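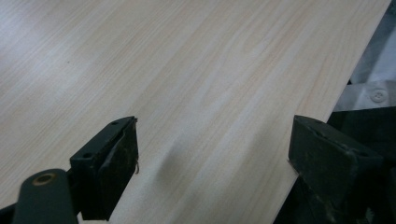 Wood grain is the pattern made on a cut surface by the fibers, pores and yearly growth of a tree. The word is also used for the direction those fibers run, for the texture they leave under the hand, and for any printed or painted pattern meant to bring a tree to mind. A pale surface can carry several kinds of figure at once, with fine straight pinstripes in one part and, a short way off, streaks that bend and draw together in a loose oval. Whether a given example came from a forest or a printing cylinder is often hard to tell by eye, a fact on which a good part of the furniture trade depends.

Origin and structure

In places with a cold season, a tree adds a layer of wood each year. Growth in spring is quick and tends to be lighter in color, and growth in summer is slower, denser and usually darker. The two together make a ring. Cut straight across the trunk, the rings look like rings. Cut lengthwise, they become stripes, arches or long ovals, depending on where the saw went in.

Tropical trees without a clear winter may show no rings at all, or rings that match wet and dry spells and have little to do with the calendar. People who count rings for a living are cautious about such trees. People who count them at picnics are not.

Types by cut

Plain-sawn boards are sliced from the log in parallel passes. They show the tall pointed arches that trade catalogs call cathedrals, a grand name for what is the cheapest way to cut up a log. Plain-sawn wood is also the most likely to cup as it dries.

Quarter-sawn boards come from a log first split into quarters, then cut so that the rings meet the face nearly upright. The grain is straight and even, and in oak it is crossed by pale flecks where the rays of the wood show through. The method wastes more timber and costs more. Buyers in some periods have prized the flecks and in others have sent boards back because of them.

Rift-sawn boards are cut at an angle between the two. The result is the plainest stripe of all, with hardly any fleck, and it wastes the most wood. It is favored by people willing to pay extra for a board on which very little is going on.

Veneer follows rules of its own. A log may be sliced with a flat blade, giving patterns close to those of sawn boards, or turned against a long knife and peeled like a roll of paper towels. Peeled veneer has wide, wandering figures that no ordinary board ever had. Most plywood is made this way.

Figure

Figure is the name for anything in the grain beyond the usual. Curly figure comes from fibers that ripple. Bird's-eye, found mostly in maple, is a scatter of small round swirls whose cause has been put down to fungus, birds, poor soil and crowding, with none of these fully proved. Burl is grain gone in every direction, from a growth on the trunk or root. In a living tree a burl is often treated as a defect, and on a dashboard it is a paid option.

Imitation

Painters were faking grain long before there were factories to do it for them. In the usual method, a tan base coat is covered with a thin brown glaze, which is then dragged with combs, rags and a curved rubber tool known as a rocker. A skilled grainer could turn a pine door into an oak one in an afternoon. Many such doors were later stripped by owners hoping to find the real wood, and they found pine.

Printed grain took over in the last century. A pattern is copied from a real board, cleaned of anything too lively, and printed on paper or film that is then sealed onto a core. The weak point is the repeat. A knot is charming once, but the same knot every 48 inches across a kitchen floor is harder to love, and installers are told to shuffle the planks before laying them. Better printed floors use 16 or more different plank faces. Cheaper ones get by with 6.

Makers also press a texture into the surface. When it follows the printed lines, the match is called embossed-in-register. When it does not, the floor feels like one tree and looks like another.

Names in commerce

Printed patterns are seldom sold under the name of a tree alone. Names tend to suggest a coast, a hill town or a mild form of weather. The decor-paper firm Lavov lists 9 pale oaks, among them Bedano and Relotport, which differ mainly in how yellow they look under a shop light. Fernandes, a rival, sells a gray one with no tree in the name at all.

Grain and strength

Wood is far stronger along the grain than across it, and it splits along the grain with little urging. It also swells and shrinks mostly across its width – the reason wide tabletops are fixed with slotted screws or clips that let them move. A top glued down hard on all sides will generally move anyway, and take a crack with it.

For hand planing, the usual advice is to work with the grain, which means in the direction the fibers rise toward the surface. On curly boards the fibers rise both ways within an inch or two, and woodworkers commonly switch to a scraper.

See also: Burl; Dendrochronology; Faux painting; Laminate flooring; Plywood; Veneer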